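Home Journals Archive Submit Contact

4.2 Replication of the reported link with hay fever

The claim that one variant near the Pletum locus doubles the risk of hay fever rests on a single cohort of 900 adults recruited in Pirkthorpe. We had doubts about it from the start. Mercado and Padilla compared their cases with blood donors, who are healthier than most people and are often turned away when they have symptoms. A gap between the two groups would be expected whatever their genes were doing.

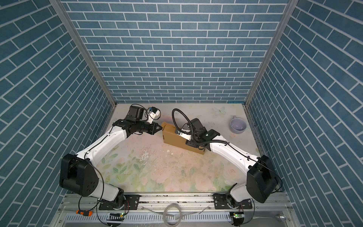 We therefore tested the same variant in the Nududora sample (1840 adults, none of them donors). The effect shrank to a point where it could not be told apart from chance. Leaving out current smokers made little difference, and neither did splitting the sample by sex. Figure 4 gives the estimates for both cohorts on one scale.

It may be objected that our cases were milder. Perhaps they were – we relied on a postal questionnaire, and people are poor judges of what makes them sneeze in May. But the original paper used much the same questions, and its authors did not treat this as a weakness.

12 shares | 3 comments

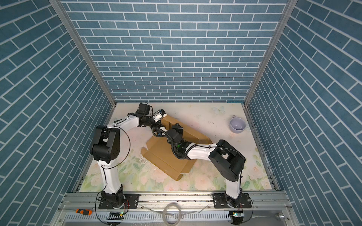

The Bortolotti score, which adds this variant to several others, has the same trouble. It was tuned and tested on overlapping sets of people, so its good showing tells us very little. When we applied it to Nududora it did no better than asking whether a parent had hay fever, a question that costs nothing. We see no case for using it in clinics until someone outside the original group has tested it on fresh data.

Figure 4. Estimated effect of the variant on hay fever in the Pirkthorpe and Nududora cohorts, adjusted for age and sex.

Previous section Next section References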